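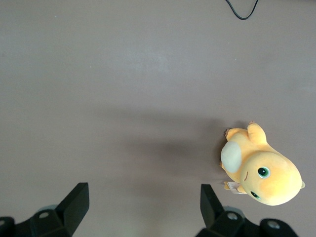
A yellow plush toy with embroidered green eyes.

Category: Press Releases | Community & Family

Nernenska Opens Soft Toy Drive for Children's Waiting Rooms

NERNENSKA, Tuesday, June 3, 2025 – Suvarna, the family support group based on the upper floor of the Cesent building, is asking residents to donate clean soft toys for children's waiting rooms across town. The drive opens today and runs until the end of the month. Suvarna hopes to collect 500 toys.

The toys will go to clinics, two dental offices, the family court waiting area and the town's walk-in counseling service. Each location will get a starter box of 20 toys and can ask for more as they are needed. Children may play with the toys while they wait or take one home.

Last year's drive brought in 983 toys, but many could not be used. Some had loose button eyes or beads, and others had battery packs that could not be taken out before washing. This year Suvarna has put its rules in writing and is asking donors to read them before dropping anything off.

"We would like toys with stitched faces," said Prakash Bhat, who runs the drive. "Embroidered eyes and mouths are fine for a toddler. Plastic eyes can work loose after a few washes, and then we have to set the toy aside."

What to donate

Soft toys should be new or lightly used, machine washable and small enough for a child to carry under one arm. Eyes, noses and mouths should be embroidered or printed on the fabric. Animals, birds, dolls and made-up creatures are all welcome, and any color is fine. Sewn-on patches are accepted if the seams are tight.

Suvarna cannot take toys with buttons, beads, bells, ribbons longer than a finger, sound boxes or foam filling. Homemade toys are accepted if they are stuffed with washable polyester.

How the toys are handled

Each toy is looked over on a table by two people, who pull gently on the seams, limbs and any sewn-on pieces. Small tears are mended by hand. The toys are then washed, dried and put in clear bags marked with the date. Moda, a laundry on the same street, is washing the toys at no charge for the second year.

"A toy gets handled by a lot of children in a week," said Sreekumar Nambiar, owner of Moda. "We use an unscented detergent and a long rinse. Fur that mats goes through a second time on low heat."

Toys that do not pass the check but are otherwise clean will be offered to the animal shelter.

Where to bring them

Collection bins are in the lobby of the Cesent building and at the front counter of Moda. Both are open Monday through Saturday during normal business hours. Donors bringing more than 80 toys, such as schools or offices, should call ahead so that a pickup can be arranged.

Suvarna also needs people who can sew for evening mending sessions. Thread and needles are supplied. Anyone interested can leave a name and phone number at the Cesent front desk.

About Suvarna

Suvarna provides play materials, parent groups and practical help to families with young children in Nernenska. Its services are free.

Media contact: Prakash Bhat, Suvarna, Cesent building, Nernenska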